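# Setting up the gear cell at Dolten

The cell is modelled before anything is bolted down. At Dolten the model is kept by Annick Carrier, who treats it as a maintenance document and updates it whenever a part on the bench is changed. The wrist view is checked first. Both fingertips must show, with a clear gap between them, and the gears have to lie on the plain grey surface, where their teeth stand out. 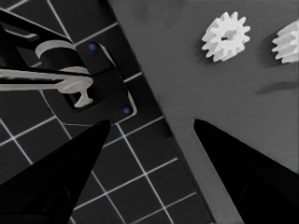

Finger alignment comes next. Carrier opens the jaws fully and compares the two tips against the stored outline. If one sits higher than the other, the mounting is corrected in the model and then on the bench, in that order. The limit is 19 pixels of drift. Past that, the grasp routine starts to close on the side of a tooth and the part tips over.

The tiles are a useful reference. Their pale lines give Lleucu Lougher, who handles calibration, a regular grid to fit the camera against. She uses 70 points per fit and rejects any that fall behind a finger. The black plate with its two blue dots serves as a second check, being fixed and easy to find.

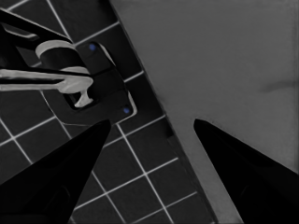 *Simulated wrist view with the gripper open. The mounting plate is at upper left.*

A full pass takes 886 steps and is run again after every finger change. The log for the present pair stands at 2,521 closures. Lougher replaces the pads at 3,000, and the old set goes to Irkano for measurement.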